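Training a Stick-Pulling Policy in Simulation: Procedure for Research Staff

Prepared by Rongrong Zou and Yuxi Shao, Manipulation Group, Tuvholm Laboratory

Scope

These instructions apply to the stick-pull task in the Tuvholm simulator. The gripper grasps a stick lying on the table and pulls it until one end rests on a round target. Staff members should complete the installation page before starting and should have write access to the shared storage at Pleratbridge.

Step 1. Prepare the demonstrations

Copy the demonstration set to your working directory. The set holds 2361 episodes recorded under the scripted controller. Run the integrity check and confirm that it reports the same number. Episodes in which the stick leaves the table are already removed. Do not filter the set further, or your results cannot be compared with those in the group report.

Step 2. Set the camera and the textures

The policy receives a single view from the wrist camera. Select the wrist view in the configuration file and leave the field of view at its default. Table and stick textures are drawn at the start of each episode. For the first training run, turn this setting off and use the wood texture for both. A policy that cannot learn with fixed textures will not learn with changing ones.

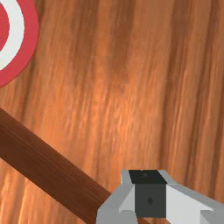
Check the contrast between stick and table before going further. In early runs at Durnville, the two wood tones were too close, and the policy closed its fingers beside the stick in a large share of trials. Darkening the stick texture by one level corrected the error without any change to the network.

Step 3. Train

Start training with a history of 4 observations. Shorter histories caused the arm to hesitate after closing. Save a checkpoint at the end of each pass through the data. Use seed 3301 for the reference run and record any other seed in the run log.

Step 4. Evaluate

Run each saved checkpoint for 490 trials with the evaluation layouts. A trial is successful when the end of the stick lies within the inner circle of the target and the gripper has opened. Report the success rate for grasping separately from the success rate for the full task. Most losses occur during the pull, when the stick turns between the fingers.

Step 5. Submit the results

Place the run log, the configuration file, and the evaluation table in one folder under your name. Requests for the Thái texture pack, used in the second stage of this study, should be sent to Yuxi Shao.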